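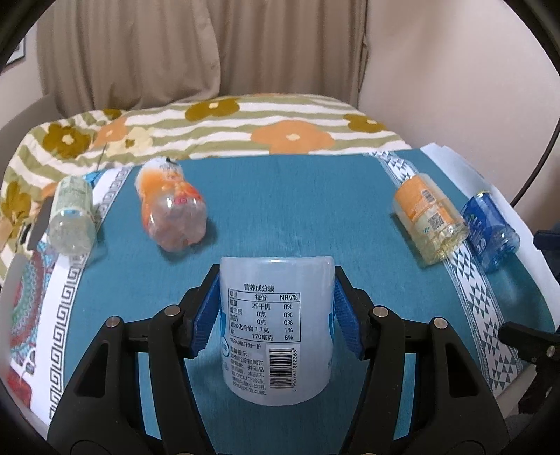
Getting More Out of Audiobooks Around the House

Long nonfiction recordings are easy to buy and easy to abandon at chapter two. The tips below are for listening while you cook, fold or sand, with most of the attention going to history, philosophy and lecture courses, where losing the thread costs you more than it does in a thriller.

Match the book to the job

Save dense material for work your hands already know. Peeling potatoes, ironing, oiling tools and washing up all leave enough attention for a lecture. Measuring, following a new recipe or cutting anything to a line does not. Put on something you have heard before, or music.

Keep two titles going at once, one hard and one easy. Switch when you notice you have missed a whole argument.

Never wear headphones while running a saw, a grinder or a mixer with the guard off. Pause the book, make the cut, start again.

Where to put the speaker

Set it at ear height if you can, on a shelf away from the sink. A speaker flat on the counter makes a narrator with a deep voice sound muddy. Turn the bass down in the player settings and speech will come through at a lower volume.

Range hoods drown out talk completely. Run the hood on low or use one earbud.

Keep the phone out of flour and sawdust. A zip bag works, and the touch screen still responds through it.

Speed

Start at normal speed for the first chapter of anything new. After that try 1.2. Older recordings are often read slowly and can take more. If you find yourself skipping back, slow down again.

Skipping back

Set the skip button to 30 seconds if the app allows it. The usual 10 is too short for philosophy, where one sentence can take that long.

Keeping notes without stopping

Tape an index card inside a cupboard door with a pencil on a string. Write the chapter and the time, and one word. Look it up later.

Most apps have a bookmark button. Flivlow puts it on the lock screen, which helps with messy hands. In Skurkovar it is two menus deep, so use the card.

At the end of a course, copy the cards into a notebook and throw them out.

Choosing a recording

Listen to the sample all the way through. Five minutes of a voice you dislike will turn into nine hours of it.

Check whether it is abridged. An 800-page history that runs four hours has had most of the book taken out. That may suit you, but know before you pay.

Look for a PDF of names and dates. Lecture courses often come with one, and it is worth printing for the kitchen wall.

For a first try at a subject, pick a short course over a long single work. You can go to the full text afterward.

Downloads and storage

Download over Wi-Fi the night before. A garage or basement usually has a poor signal, and streaming will drop in the middle of a chapter.

Delete finished titles from the phone. They stay in your account. One long course took up 312 MB on mine, and I had a dozen sitting there.

Set the sleep timer if you listen in bed, and note the chapter before you start.

Discs from the library

Wipe them from the center straight out to the edge with a soft dry cloth, never in circles. Count them before you take the case home and again before you return it.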